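로봇 백과
검색어를 입력하세요 검색
대문 | 분류 | 최근 바뀜 | 용어 색인

시연 기반 교시

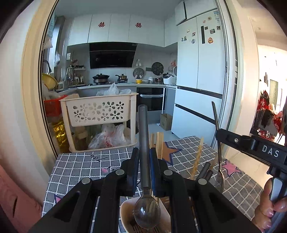
시연 기반 교시(示演基盤敎示)는 사람이 작업을 직접 수행하거나 로봇을 조종하여 그 동작을 기록하고, 이를 로봇의 제어 정책을 만드는 데 사용하는 방법이다. 동작 순서를 명령문으로 기술하는 프로그래밍 교시와 구별된다. 기록된 한 차례의 작업을 에피소드라 한다.

방식

직접 교시는 작업자가 로봇 팔을 손으로 잡고 움직여 관절 각도를 저장하는 방식이다. 팔의 중력 보상이 필요하며, 작업자의 손이 카메라 시야를 가리기 쉽다.

원격 조종은 주종 장치, 가상현실 조종기 등으로 떨어진 곳의 로봇을 움직이는 방식이다. 관측과 명령이 같은 로봇에서 얻어지므로 변환 과정이 적다. 통신 지연과 촉각 정보의 부족은 조작 속도를 떨어뜨린다.

휴대형 그리퍼 방식에서는 로봇 팔 없이 작업자가 그리퍼를 손에 쥐고 작업한다. 장치에 부착된 카메라가 집게와 대상물을 함께 기록하고, 손목의 궤적은 영상과 관성 센서로 추정한다. 양손 작업에는 그리퍼 2대를 쓴다. 가정의 주방이나 식탁처럼 로봇을 설치하기 어려운 장소에서도 수집이 가능하다.

대상 작업

식기 정리는 휴대형 그리퍼 방식에서 자주 다루는 과제이다. 숟가락, 포크, 젓가락은 가늘고 길어 파지 위치에 따라 자세가 크게 달라진다. 금속 표면의 반사는 깊이 추정의 오차 요인이며, 수저통 안의 식기는 서로 겹쳐 보이므로 개별 물체의 분리가 까다롭다. 손잡이를 수직으로 세워 잡는 동작에서는 집게 안쪽 패드의 마찰이 미끄럼을 억제한다.

기록과 처리

브로사크(Brosach) 수집 규약은 영상을 초당 60프레임으로 저장하고, 집게 벌림 폭과 7자유도 팔의 관절값을 같은 시각 축에 맞추도록 정한다. 휴대형 장치로 얻은 자료에는 관절값이 없으므로 손목 궤적을 역기구학으로 변환한다. 도달 범위를 벗어나거나 특이점에 가까운 구간은 제외한다.

야렐리 오로스코(Yareli Orozco)는 굴투비코(Gultuvico) 연구실에서 수행한 식기 분류 실험에 에피소드 125개를 사용하였다. 시작 위치를 고정한 자료로 학습한 정책은 수저통의 위치가 바뀌면 파지 실패가 늘었다.

한계

시연자의 습관과 망설임도 기록에 남는다. 사람의 손목 속도가 로봇의 허용 속도를 넘는 경우 재생 시간을 늘려야 하며, 이때 접촉력의 양상이 달라질 수 있다.

같이 보기: 모방 학습, 역기구학, 말단 장치, 원격 조작

이 사이트는 편의를 위해 쿠키를 사용합니다. 동의 | 설정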